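Homebrew Help Exchange
Fermentation and Conditioning

Dry-hopped pale stalls at 1.019 after adding flaked oats, is it the yeast or the mash?

Posted by Ezequiel Prieto

I have brewed the same pale ale nine times with only small changes and it has always finished between 1.010 and 1.012. The last batch stopped at 1.019 and has read the same for five days. I would like to know whether to treat this as a fermentation problem or accept it as the real final gravity, as I have a keg waiting and a dry hop charge already weighed out.

Details, batch size 20 liters into the fermenter:

Pale malt, 4.2 kg
Flaked oats, 1000 g (first time at this amount, normally 200 g)
Light crystal malt, 200 g
Hops at 60 and 10 minutes, total 38 g
Original gravity 1.051
Yeast: one pack of Cirka dry ale yeast, sprinkled on, no rehydration
Pitched at 19 C, held there four days, then raised to 21 C

Mash was a single infusion in a cooler. My target was 66 C. The strike water calculator gave me a number and I used it without correcting for the extra oats. I took one reading, after stirring, and it was 69.5 C. I left the lid off for a minute or two, closed it, and did not check again until the end, when it read 67 C.

The flaked oats came from the grocery store, the plain rolled kind sold for breakfast. I have seen people say any breakfast grain will do as long as it is not sweetened or fortified, and others say that toasted or puffed cereals behave differently in the mash. I'd like that cleared up too, as I still have half of it in the pantry. 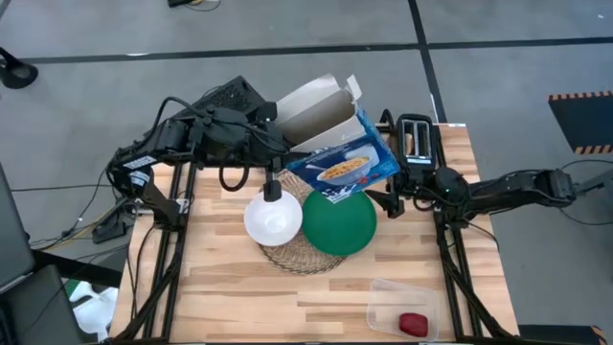
Iñaki Echevarría

Your mash temperature accounts for most of this. At 69.5 C the beta amylase is denatured quickly, and it is the enzyme that produces most of the maltose. Alpha amylase keeps working, so you still get full conversion and a normal original gravity, but a larger share of the extract is dextrin that ordinary ale yeast cannot ferment. The later reading of 67 C does not help you. By the time the mash had dropped that far, the beta amylase was largely gone, and it does not come back when the temperature falls.

Apparent attenuation from 1.051 to 1.019 is 63 percent. Your usual 1.011, if the original gravity was similar, would be 78 percent. That is a big drop, and I would not put all of it on the mash without testing. Do a forced fermentation test before you do anything to the main batch:

Draw 200 ml of beer into a sanitized flask or jar with room to spare.
Add a generous amount of fresh dry yeast, half a teaspoon is plenty.
Cover loosely with foil and keep it at 25 C or a little above.
Swirl it whenever you pass by, for two days.
Degas the sample, cool it to your hydrometer's calibration temperature and read it.

If the sample also reads 1.019, or 1.018, the wort has nothing left to give and the beer is done. Dry hop it and package. If it drops to 1.014 or lower, the yeast quit early and you can rouse it, warm the fermenter or repitch. Don't keg on a guess. Kegging is more forgiving than bottling, but a beer that restarts in a keg will still be overcarbonated and throw sediment for weeks.

Check the instrument as well. Float the hydrometer in plain water at its calibration temperature. Mine reads 1.002 there and I subtract that from everything. If you are using a refractometer, the post-fermentation number has to be corrected for alcohol, and an uncorrected reading looks exactly like a stuck beer. You did not say which you used.

On the oats. Rolled oats from the grocery store are steamed and flattened, so the starch is already gelatinized and they can go straight into the mash. Steel-cut oats and whole groats are different and need to be cooked first. Puffed and flaked breakfast cereals are also pregelatinized and will convert in the presence of enough pale malt, but read the ingredients. Salt is the usual problem. Sugar just ferments. Added oil or fat will hurt the head. Preservatives in the package lining, BHT for instance, are present in very small amounts and I have never seen evidence that they affect yeast at that level. Toasting gives some color and a crust flavor and slightly lowers what you extract.

At 1000 g out of 5.4 kg your oats are 18.5 percent of the grist. That is high for a pale ale, but your base malt has enough enzyme to convert it. What the oats do bring is beta glucan, and with it body and a slow runoff. Beta glucan does not raise the final gravity by seven points.

As for the strike temperature, the extra oats changed your total grain weight, and if you gave the calculator the old weight it should have sent you low, since more cool grain takes more heat out of the water. You came out high. So either the grain was warmer than the default, the cooler was preheated when the calculator assumed it wasn't, or the thermometer is off. I would check the thermometer first, in ice water and then in boiling water corrected for your altitude. Clumped oats can also leave hot and cool pockets, so a single reading after one stir is weak evidence either way. Take three, in different places and at different depths.
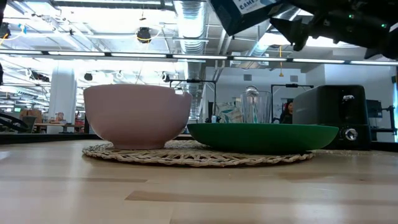 For the next batch I would aim for 65 C, stir for a full two minutes, and have a pitcher of cold water on hand. If the mash reads high, add the cold water at once, in half-liter steps, and stir again. Taking the lid off a cooler does very little in the first few minutes. A short rest at 45 C will thin out the beta glucan if runoff was slow, but in a cooler that means a second infusion, and at your proportion of oats a few handfuls of rice hulls are simpler.

One more point about the dry hops. Hops carry a small amount of enzyme of their own, which can break dextrins down into fermentable sugar. It is called hop creep, and it is more noticeable in beers that finish high, as yours has. Dry hop while the yeast is still in contact with the beer and the temperature is at 19 C or above, then take gravity readings two days apart before you chill. You may see it fall a point or two. If it does, wait for diacetyl to clear before kegging. Warm a small covered sample in hot water for 20 minutes and smell it next to an unheated one. If the warmed one smells of butter, leave the beer alone for another three days.

Gostedance

had the same thing with a Brendard kit, 1.020 and would not move. I put in a second pack and nothing. Drank it anyway and it was fine, a bit thick. Amylase enzyme powder from the brew shop will bring it down but mine went to 1.002 and tasted like seltzer, so go easy or don't bother.

I have also stopped using the cheap dial thermometers, mine was out by 3 degrees and I had been brewing with it for a year.

Comments

Ezequiel Prieto
Hydrometer, not refractometer. It reads 1.001 in water at 20 C, so call it 1.018. The thermometer reads 2 C in ice water, so the mash may have been closer to 67.5 at the start. I did preheat the cooler and did not tell the calculator. Forced test is on top of the fridge now.

Iñaki Echevarría
If the error is the same across the range, then 67.5 falling to 65 is a fairly ordinary mash, and 1.018 becomes harder to explain by temperature alone. Probes are often off by a different amount at each end, so do the boiling check too. How old was the yeast?

Ezequiel Prieto
Pack date was March of last year, kept in a drawer in the kitchen and not in the fridge. Boiling check gives 99.5 and I am near sea level, so it reads high at the cold end and slightly low at the hot end.

Iñaki Echevarría
Then the error at mash temperature is probably small and your 69.5 was close to true. The yeast is suspect as well. A year at room temperature costs a good part of the viable cells, and sprinkling onto wort costs some more. Wait for the test.

Ezequiel Prieto
Forced sample finished at 1.015 corrected. The main batch is still at 1.018. So some of each, I suppose. I raised it to 22 C on Friday and roused it with a sanitized spoon, and there is slow activity in the airlock.

Iñaki Echevarría
Three points of difference is consistent with a tired pitch on a dextrinous wort. Leave it warm and do not add enzyme. Expect 1.015 or 1.016, dry hop at that point, and replace the thermometer before you mash again.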